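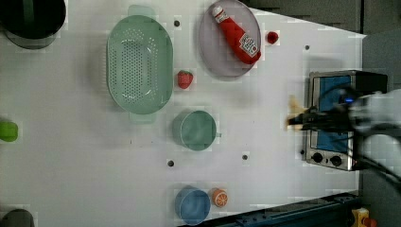

Dostel list moderator wrote:

> Before we record more for the kitchen tasks, I would like to hear how
> the other sites do it. At Baumgart we still move the arm by hand for
> the first demonstrations and only later use remote control. Our
> operators say the hand method is easier to learn, but the movements
> come out slow and a bit stiff. Has anyone compared the two on the same
> task? And do you throw away a demonstration when the operator
> hesitates in the middle?

Dear all,

thank you for the question. I can answer for Prustbridge, where we have used remote control for all table work since July. Before this we also guided the arm by hand, so I know both sides a little.

For us the largest difference is in what the operator looks at. When you hold the arm, you stand close and you look at your own hands. Then you easily forget that the robot has only its cameras. With remote control we let the operator see only the camera views, and the demonstrations became more honest. If the operator cannot find the handle of a cup, the robot will probably not find it also.

The price is the training time. A new operator with us needs 9 sessions until the movements are smooth enough to keep. With hand guiding it was two. The small oven is the hardest object on our table. People push too far because they do not feel the contact, and then the emergency stop is pressed more often than I like. We now ask everybody to come near to the oven slowly and to make the last part of the movement in one direction only.

About hesitation: we keep it if it is short and the task is finished well. In our last set we had 29 demonstrations and I removed 7 of them. Most of these I removed for another reason, namely that the operator opened the gripper and closed it again several times without need. The trained arm copied exactly this habit, which was quite funny to watch but not useful.

One more thing which helped. We change the places of the toy food and the dishes between two demonstrations, also when the operator is complaining. In the beginning we left everything where it was, and the arm learned the places instead of the objects.

I did not yet compare both methods on the same task with the same person, so please do not take my opinion as a result. If Baumgart wants to try it, we could agree on one simple task, for example to put the toy bread into the oven, and each site makes 11 demonstrations per method. I can send our settings for the Canus controller. They are not well commented, I must clean them first.

Does somebody know if the speed limit in Canus is applied before or after the filter? The manual can be read in both ways.

With kind regards from Prustbridge

Print this message | E-mail this message
Last updated: November 2, 2025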